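Puver Kitchen Equipment
Dishwasher with black door, model Gidemeck 473

The Gidemeck 473 is a dishwasher for homes where the kitchen is used every day. It is built in under the countertop, and the controls are on the upper edge of the door. We sell it with the door in black or in white. 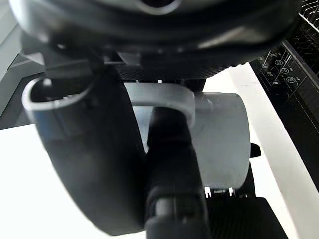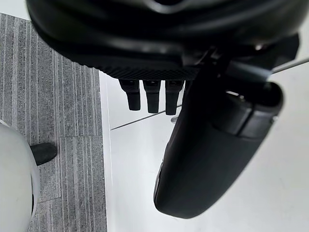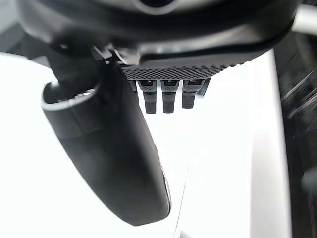

Control strip

The symbols are printed in white on the black door panel, so they are easy to find also in the evening. The buttons are round. To choose a program, open the door a little, press the program button until the correct light comes on, and then close the door. The machine starts after 3 seconds.

If you want to change the program, please open the door slowly and wait until the water stops moving inside.

Loading

Put plates in the lower basket and cups in the upper one. Long knives should lie flat. The upper basket has two heights, and it can be moved also when it is full, but please use both hands.

Countertop and installation

The door needs a free space of 517 mm in front of the cabinet. The countertop must be level before the machine is pushed in. Please do not cut the water hose to make it shorter. If it is too long, lay it in one wide curve behind the machine.

Technical data

Article number: 473
Free space for door: 517 mm
Weight of packed door panel: around 18 kg
Door colors: black, white
Water connection: cold water only

Spare parts

Baskets, filters and door seals are kept in our Marsden warehouse. When you order a seal, write also the color of your door, as the two seals are a little different at the corners.

Price list for spare parts updated Wed 30 June.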